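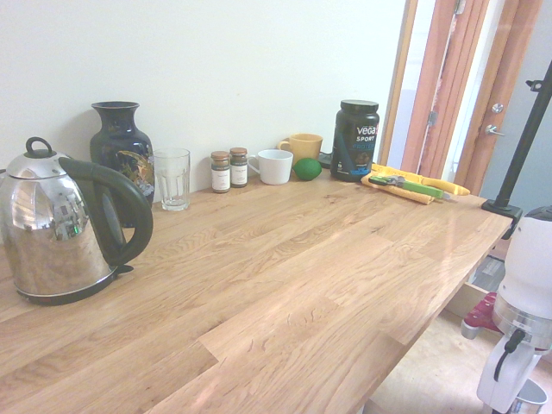 Kettle corner, oak worktop

8th May

Tea number three and it's not even lunchtime, but I have to get this down while I'm still buzzing. The sourdough rye came out! Proper ears, a crackly crust, and a crumb you could read through in places (well, nearly). I used the Urnero flour, the dark stoneground one I carried back from the mill shop at Lirkby in March, and I can't believe I let it sit in the cupboard so long.

For my own records, then. 200 grams of the rye, the rest strong white, 900 grams of dough all in. I fed the starter before bed and it had climbed right up the jar by morning, smelling of green apples. Folded it four times, then into the fridge for 14 hours, which is longer than I've ever dared. Baked with the lid on until I couldn't stand it any more, then lid off for 10 minutes. Next time I'd give it a touch more salt. And I must flour the basket better, there's a bald patch on one side where it stuck and I said some words.

The first slice I ate too early, still warm, a bit gummy, with far too much butter. Wonderful! The second had the last of the plum jam on it. I've wrapped half in a towel to take over to the Tramia allotments this evening, because the people on the next plot gave me all those leeks and I've been owing them something good.

Walked out by the Yau after breakfast while the loaf was cooling. The river's dropped a lot and there were sand martins going in and out of the bank like mad things, more than I remember from last year. Wild garlic all over the far side, in full flower, and the smell of it! I picked a handful of leaves and now I'm wondering if I could fold them through the next dough - chopped fine, maybe with some hard cheese. Would the garlic upset the yeast? I'll look it up tonight.

Still need to ring about the boiler, and the beans want planting out before they strangle each other on the windowsill. Starter is fed and back in its spot. Going again tomorrow, wild garlic version.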